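Frequently Asked Questions: Renting Space at the Plestwood Center

Last updated February 5, 2022

The following answers apply to all offices, workshops and storage units at the Plestwood Center. Where an answer differs from your signed lease, the lease governs. 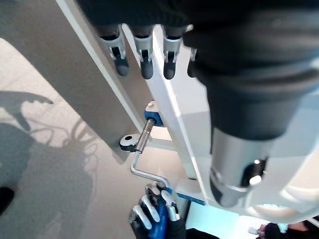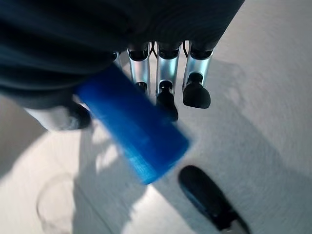
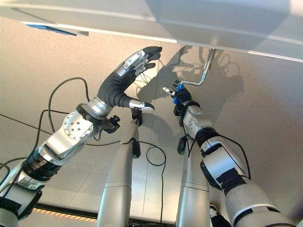
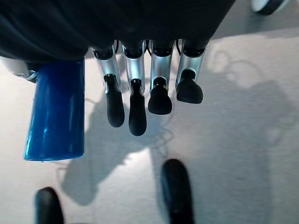 Applying for space

Who may apply?
Any registered business or nonprofit may apply. Individuals may apply for storage units only.

How large are the available units?
Units range from 130 to 1,436 square feet. The largest are on the ground floor of the Prado Wing and have direct access to the loading area. Floor plans are available from the leasing office on request.

May I see a unit before applying?
Yes. Viewings are by appointment and take place during office hours. Occupied units are shown only with the consent of the current tenant.

What documents are required?
Please provide proof of registration, a certificate of insurance and a short statement of the intended use of the space. Applicants for workshop units must also list any equipment that requires its own electrical circuit.

Rent and deposits

What is included in the rent?
Heat, water, trash collection and the cleaning of shared hallways are included. Electricity is metered separately for workshops and billed monthly. Internet service is arranged by the tenant.

How much is the deposit?
The deposit for a storage unit is $200. For offices and workshops, it is equal to one month's rent.

When is rent considered late?
Rent is due on the first of the month. A late fee is added when payment has not been received within 7 days of the due date. Tenants who expect a delay should write to the leasing office before the due date - arrangements cannot be made after the fee has been posted.

Building access

What are the hours?
Tenants with a key card may enter at any time. The front desk is staffed from 8:00 a.m. to 5:00 p.m. on business days.

How do I replace a lost key card?
Report the loss to the front desk at once so that the card can be turned off. The first replacement is free of charge.

Where can visitors park?
Visitor spaces are located along the Stillell Street entrance. Overnight parking requires a permit from the front desk, displayed on the dashboard.

Can the freight elevator be reserved?
Yes, in two-hour blocks. Loads must stay within the limit posted inside the elevator, and the doors may not be propped open.

Changes and repairs

May I paint or put up shelving?
Painting requires written approval of the color. Freestanding shelving does not require approval, but anything fixed to a wall or ceiling does.

Who handles repairs?
General repairs are carried out by Bekano, the building's maintenance contractor. Requests should be submitted in writing through the front desk. For water leaks or loss of power, call the emergency number posted beside each stairwell door.

How do I end my lease?
Written notice of two full months is required. A tenant leaving at the end of May, for example, must give notice by the last day of March. Keys and cards are returned at the final inspection, and the deposit is mailed to the forwarding address on file.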